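Subject: Re: [potluck-list] picnic ware for the May supper

Hi all,

I am so happy with how this is shaping up! Todgate Hall is ours from 4 pm, the long tables are free, and we have 86 names down to eat (last year felt full at a lot less). I really want us to skip the throwaway forks this time. Washing up together was the best part of the winter supper, songs and all.
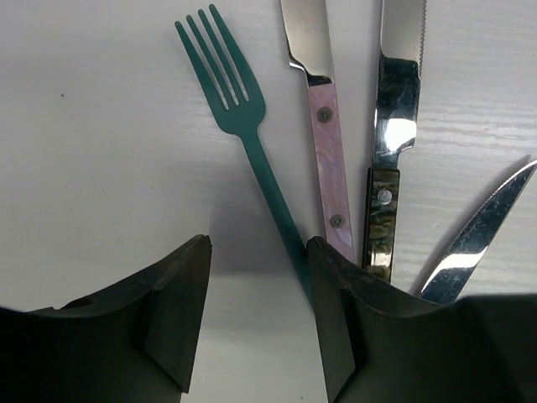 Mererid Gwynne wrote:
> Count me in for washing. Could we ask each family to bring
> their own plates, though? The hall sink is tiny and we ran
> out of hot water by the second load.

Yes, please, own plates! A bit of colored tape on the bottom gets them home again. Soup bowls too, as Wajid is making his lentil soup and I plan on having two helpings.
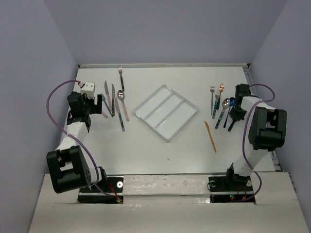 Bread is covered, salads are nearly covered, and we could still use desserts, especially anything without nuts. If you have a big pot with a lid that fits, bring it by at 3 and I'll find a burner for it. Gwilym has the key.

Leonie

Last updated: May
14 replies | 3 shares
Contact the list owner | © Todgate Potluck List | Back to top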